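Updated Sep 13, 2018. Written by Vittoria Bortolotti for the linen teams at Carbone.

# How to record a cloth task with the hand gripper

This guide is for colleagues who go to the homes and make the beds, and who now also record a part of this work for the Miris robot. I was one of the first in our team to learn it. English is not my first language, so please tell me if a sentence is not clear and I will repair it.

## What you record, and what you do not

The robot in the Stesow depot must learn how cloth behaves: how a corner lifts, where the fold goes when you pull, when the sheet slides back. You hold the gripper and do the movement slowly, and the camera on it keeps what the fingers met.

You do not record the whole visit. For each home there is a task sheet with two cloth tasks on it. Everything else you do with your own hands, as before.

## Before you leave the depot

1. Take a charged gripper from the shelf and sign for it.
2. Close the fingers several times without cloth. They should meet straight. If one finger arrives first, put the tool in the repair box and take another.
3. Wipe the lens with the dry cloth only. The cleaning spray leaves a film, and Noboru Kobori had to delete a full day of mine for this reason.
4. Check that the family has signed the recording paper. It must name every person who may be in the room, children too. If there is no signature, there is no recording.

## Recording the corner lift

Stand where you would normally stand for the bed. Do not choose a strange position to give the camera a better view, or the robot will learn your strange position.

Start the recording with the fingers open and away from the cloth. Wait a moment. Then come down to the corner at a slant and take only a little of it. Beginners take too much. With a big bite the cloth bunches between the fingers and you cannot spread it flat after.

Lift until you see a fold standing up by itself, and pull across the mattress towards the opposite side. The speed should be the speed of a tired person. Adelmo Orlandini told me this in my first lesson and I have not found a better rule.

If the cloth falls, let it fall and pick it up again. Do not stop the recording. In July we sent 892 recordings to the depot and 43 came back, most of them cut too early after a drop. The people who train the robot want to see the second try.

## Working in a home where people are living

A recording in a family home is different from one on the practice bed. The light comes from one side, there are toys, somebody is busy with something of their own. You should not tidy the room for the recording and you should not ask the family to go out. Say good morning, say that you begin, and then keep your attention on the cloth.

Plastic covers need some patience. They shine near a window, and cotton moves on them more easily than on a bare mattress. Keep the lift low and lay the cloth down in stages. 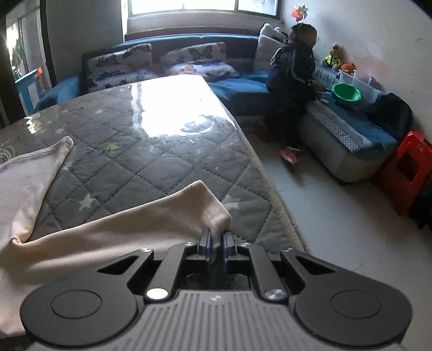
When the cloth is lying as you want it, open the fingers fully before you move away. Go straight up a hand's width, wait, and end the recording. Write the task number on the sheet at once, not in the van.

## What has changed for us

Yolanda Iwasaki asked me to put this part in, and I think she is right.

The visits are longer. We have now 20 minutes extra for each home with recording, and this time is paid. If your plan does not show it, speak with Arturo Martinelli the same day.

My wrist was painful in the first weeks. The gripper is heavier than it seems, and you hold it away from the body. Change hands between the tasks. Left-hand recordings are accepted.

The depot work is changing more than ours. The first folding of pillowcases is planned for the robot, and colleagues who did it are moving to checking and mending. Some are pleased and some are not. I liked the folding table, for the talking mostly, and I do not know yet where the talking will go.

## Returning the gripper

- Put it on the charger with the fingers closed.
- Leave the card in. Noboru takes it out.
- Write down any home where the family asked questions you could not answer. We call them back.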